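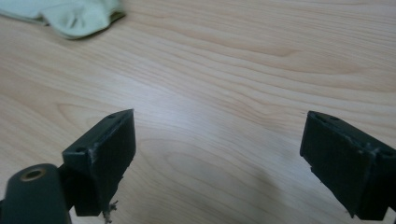

Marta Vakulenko

Bonjour à toute l'équipe, et merci d'avoir rouvert le ticket aussi vite ! Je reprends depuis le début, parce que j'ai été un peu brouillonne dans mon premier message et que je vous ai laissé deviner la moitié des choses (pardon).

Sujet : rejets en série sur la tâche « chiffon », pince à main n° 42, poste de Clerden.

Pour rappel, nous visons 3 000 démonstrations pour cette tâche avant l'entraînement du modèle. Au dernier comptage, le serveur en avait 2 513 de validées, et tout se passait gentiment jusqu'à ce que le contrôle automatique se mette à refuser presque tout ce qui venait de la 42, avec le message « suivi perdu avant contact ». Les autres pinces passent sans souci, avec les mêmes opérateurs et les mêmes consignes.

L'image jointe vient de la 42, doigts ouverts, avant la saisie. Vous y verrez le chiffon vert pâle en haut à gauche, et surtout le gros reflet du plafonnier en plein milieu du plateau, pile entre les deux doigts. Le veinage du bois devient presque blanc à cet endroit, et je me demande si le suivi ne manque pas tout bêtement de points d'accroche. Regardez aussi l'état des doigts : les arêtes sont râpées des deux côtés, et il y a quelques fibres grises qui pendent sous celui de gauche. Je ne sais pas du tout si cela compte, mais je préfère vous le signaler.

Ce que j'ai essayé jusqu'ici :

Redémarrage complet du poste et de la pince. Aucun changement.

Nouvel étalonnage de l'ouverture avec la cale fournie par Stetonthorpe. L'écart est dans la tolérance, donc a priori les doigts sont bien lus.

Nettoyage de l'objectif, puis essai avec le câble de la pince voisine. Pareil, toujours des refus.

Plafonnier éteint, avec seulement la lampe d'appoint du côté gauche. Et là, surprise, les essais sont passés ! Je me suis réjouie un peu vite : quand j'ai rallumé, les refus sont revenus, mais pas à chaque fois.

Réponse de Piątek, reçue à 14 h 20 et recopiée pour que tout soit au même endroit : « Le reflet est un bon suspect. Vérifie quand même le réglage d'exposition, il est peut-être resté en manuel après la mise à jour de mai. »

Eh bien, bravo Piątek, il était en manuel. Je l'ai remis sur automatique, j'ai retiré les fibres à la pince à épiler et j'ai relancé une petite série avec le plafonnier allumé. C'est nettement mieux, mais il reste des refus lorsque le chiffon est loin et que l'on part du centre de la table. J'ai donc demandé à Lorell si nous pouvions garder la lampe d'appoint seule pour la 42, en attendant. Elle est d'accord, à condition de noter l'éclairage dans la fiche de chaque session, car elle ne veut pas que le modèle apprenne sur un mélange dont on aurait perdu la trace.

Il me reste deux questions pour vous. Peut-on repasser les épisodes refusés dans le contrôle avec un seuil plus souple, ou faut-il tout refaire ? Et auriez-vous une paire de doigts neuve en stock ? Ceux-ci fonctionnent encore, mais j'aimerais bien écarter cette piste.

Statut : en attente du support. Je laisse la 42 branchée ce soir, vous pouvez vous y connecter quand vous voulez.

Merci encore pour votre patience,
Marta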